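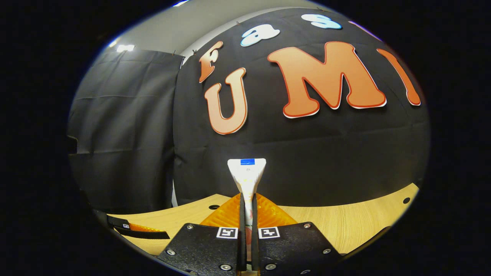

Urumness Trade Balance Dataset: Frequently Asked Questions

Last revised 16/04/2026

What does the dataset cover?
Annual goods and services trade, current account balances and external public debt for 60 economies. Each economy is also assigned to one of 8 regional groups. Series begin in different years depending on when national reporting became usable. The start year is in the column first_obs.

What is the difference between the Urumness and Prenix files?
Urumness is the main annual file. Prenix holds the price deflators used to convert nominal trade values to constant prices. The two share country codes and can be merged on code and year.

How many series are there?
749 in the current release. Discontinued series stay in the archive under their old identifiers.

Why do exports from A to B not match imports by B from A?
Exports are normally valued at the border of the exporting country. Imports usually include freight and insurance. Timing differences and goods routed through third ports add to the gap. We publish both reported figures and do not reconcile them. Users who need a single bilateral figure should see the Foulkes adjustment, described in section 2 of the methods note.

What is the Foulkes adjustment?
A weighted average of the two reported values. Weights depend on each reporter's past revisions: an economy that revises heavily gets a lower weight. It is applied to goods only.

How is a "persistent surplus" defined?
A positive current account balance in every year of the chosen window. The default window can be changed in the Dretevach query tool. One missing year returns a blank flag, not a zero.

Are debt figures gross or net?
Gross. Net positions require asset data that many reporters do not supply.

When is the data updated?
The full release is in January. Corrections between releases are listed in the change log and do not alter series identifiers.

Can I use the data in published work?
Yes, with citation of the dataset name and release year. Redistribution of the complete files requires written permission.

Why did a value change after I downloaded it?
Most likely the national source revised it. Compare the vintage column in your copy with the one in the current file. If the vintage is the same and the value differs, report the series identifier through the contact form.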